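About us

Skidska is a flower arranging school and a small hire shop. Artificial flowers only. We teach, we rent out vases and stems, we do a bit of table styling when people ask nicely. Been in the Stadside building for 10 years now, same door, same squeaky stairs.

Short version for people in a rush (us too, always): you come in, there's a pile of stems on the table, there's a few empty vases, you leave knowing how to get one into the other so it looks like something. Classes are small. Beginners fine. Kids fine with a grown-up.

How it started

Kitchen table, basically. A box of fake roses bought for a wedding, used once, then what? Nobody wants to throw out a good silk rose. So the box got lent to a cousin, then to the cousin's neighbor, then there was a second box. Then a shelf. Then we were renting a room and calling it Skidska, after the name on the mailbox that was already there when we moved in. Never changed it. The sign guy had already done the lettering.

The teaching came later. People who borrowed stems kept sending them back bent in odd places and asking how to get the things to stand up straight. Answering the same email over and over got old so we ran a class. It filled up. Ran another.

What we do

Classes, hire, styling. In that order.

The beginner class is one evening or one Saturday-type morning, see the calendar page. 10 people max, 2 to a table if you like company. It's all about the sorting to start with. Stems come out of storage in a heap and they stay in a heap till you deal with them, green wires going every which way, leaves hooked on each other.

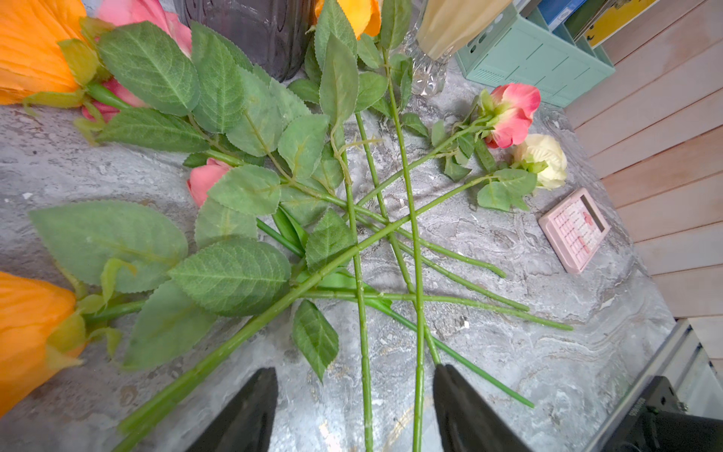

Untangling

First skill. Sounds dull, isn't. Orange blooms, pink roses, a cream one, all crossed over each other on the marble-look top, and you have to get them apart without yanking. Yank a stem and you lose a leaf. Lose enough leaves and the rose looks like a lollipop.

What we teach: find the longest stem, lift it by the middle, see what comes with it. Set it to the side. Next longest. Keep going. Short ones fall out on their own at the end mostly. Then lay them all out heads up, same direction, gaps between. Takes a first-timer 20 minutes for a full crate. You get faster.

While you're at it, look at each head. Papery petals get squashed in the box, so open them out with your fingers, from the outside in. Roses are tougher, a little pinch and a puff of breath does it. Check the sepals too (the green bits under the bloom), people forget them and they're half of what makes a fake flower look alive.

Color comes after. Orange next to coral pink next to cream is a mix we use a lot, warm and cheerful and hard to get wrong. The cream one calms it down. If you only have room for one pale flower, put it off center. Big orange ones low, roses higher. That's our house rule and you can break it once you've tried it.

Our stems

Everything we own has a number on a paper list and at last count the list ran to 3,172 stems. July count, so a little out of date. Roses are the biggest group by a mile. Then the big ruffled orange ones, then greenery, then odds and ends, a few sad tulips we keep meaning to replace.

We buy most of the new stock from Rillusex, who are a small maker and pick up the phone. Good wire, leaves that come back after being flattened. Not the cheapest. We tried cheaper and the color came off on a tablecloth, not our tablecloth, had to pay for it.

Older stems get retired to the practice crates. So if your class rose has a slightly tired edge, that's why, it has been arranged by a lot of people before you. Hire stock is kept separately and is in much better shape, promise.

Vases

Second half of the class. We like people to work with three different vases at once, different colors, different shapes, because then you see right away how much the vase is doing. The same rose looks skinny in one and plump in the next.

Clear glass: you see the stems. All of them. So they have to be neat inside too, no knots, no folded wire poking at the side. Ridged glass is more forgiving than plain, it breaks up the lines. Good for a first go.

Dark glass: hides everything. Fold the stem, wad some paper in the bottom, who'll know. Pale flowers jump out against it. Smoky purple is the one students fight over.

Pale glass with a wavy rim: wants less. Let the flowers lean out over the edge. Too many and the rim disappears, and the rim is the nice part.

Heights matter more than numbers. Stand back after every stem. Come round the side. If all the heads line up like a fence, push one down, bend one out, leave the rest alone for a minute. Stems that are too long get bent at the bottom, never cut. We say that in every class and every class somebody reaches for the snips. Please don't! They go back in the crate after you.

Roses in three vases in a row along the back of a table is the finish we aim for by the end of a session. Nothing fancy. Step away, look, swap one or two over between vases so the colors talk to each other.

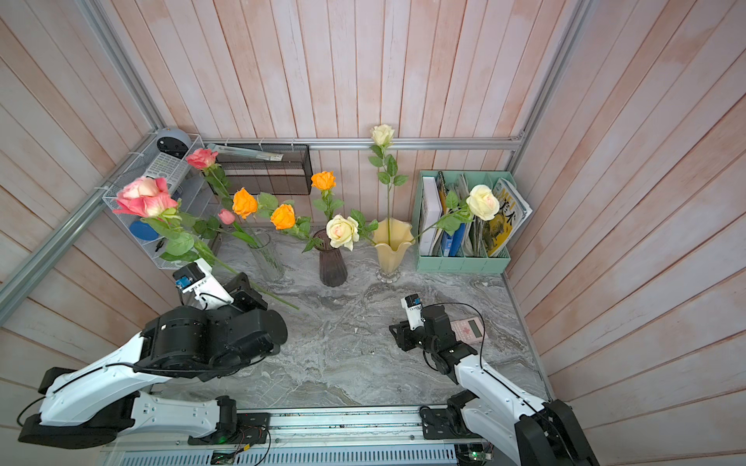 Hire

Vases and stems go out by the crate. A crate is whatever fits, we don't count it too strictly going out but we do count it coming back, sorry. Collect from Stadside, or we deliver in town for a small charge. Outside town, ask.

You get:
- stems, already untangled (you're welcome)
- vases, wrapped, in matching or mixed sets
- a printed sheet with a simple layout, in case you want it
- tissue for packing it all back up

Keep for 2 nights as standard. Longer is fine if nobody's waiting on the set. Wipe the vases before they come back, dry cloth is ok, no need to wash. Don't put water in with the artificial stems, the wire rusts and leaves a brown ring in the clear glass that takes us an age to get out.

Broken vase: tell us. It happens. We charge what the vase cost us and that's the end of it. Broken stem: just put it in the bag marked bits, we use the heads for wreaths.

Styling

For people who'd like the table done and don't want to learn how. Dinners, shop windows, waiting rooms, the odd school play. We bring the flowers, set up, go away, come back and get them. Waiting rooms are our favorite, they stay up for months and all we do is drop in with a soft brush for the dust.

Tsegaye, the café downstairs, has had our roses on the counter since our first year. We change them over every season. Coral and cream right now. If you want to see how our stuff holds up next to a coffee machine and a lot of elbows go have a look, and have the lentil soup.

The room

One big room, up one flight. Tables, shelves, too many crates. No lift at the moment unfortunately, the building owners are looking into it, if stairs are a problem email us and we'll run your class on the ground floor at Tsegaye after they close. We've done it plenty of times and it works well, the light is better down there if anything.

Doors open at 10 for morning classes. Evening ones, check your booking email. Tea and coffee on the side, help yourself. Aprons not really needed, it's fake flowers, but there's always somebody who wears a nice black sweater and goes home covered in green fluff. Wear something you can brush off.

What to bring

Nothing. Or your own vase, if there's one at home you've never known what to do with. We like those. Odd necks, ugly colors, grandma's one. Bring a photo of the shelf it sits on if you rememeber, helps with the height.

Working with schools

We take groups from local schools in term time, during the day. Sorting by color, sorting by length, then each table makes one arrangement together and they pick the spot for it. Runs just over an hour. Teachers get the sheet ahead of time. We keep a set of plastic vases back for the youngest ones.

Price for schools is on the price page and it's lower than you think. Ask if it's still too much.

Things people ask

Do you do real flowers? No. There's a good florist round the corner from Stadside and we send everyone there.

Can I buy the stems? Some. There's a sale shelf by the door, ex-hire, priced on the stem with a sticker.

Can I buy the purple vase? No. Everyone asks.

Do fake ones fade? In a sunny window yes, pinks go first. Turn the vase every week or so, or move it back from the glass.

How do I clean them? Soft dry brush, or a hairdryer on cool. Not the shower. We had a whole crate come back that had been in the shower.

Gift vouchers? Yes, by email, any amount.

Get in touch

Email is best, the form on the contact page goes to the same inbox. We answer in the evening mostly, after class, once evrything is back in its crate. Phone is there but it's usually under something.

Bookings for the next run of beginner classes are open now. Hire calendar gets updated at the end of each month.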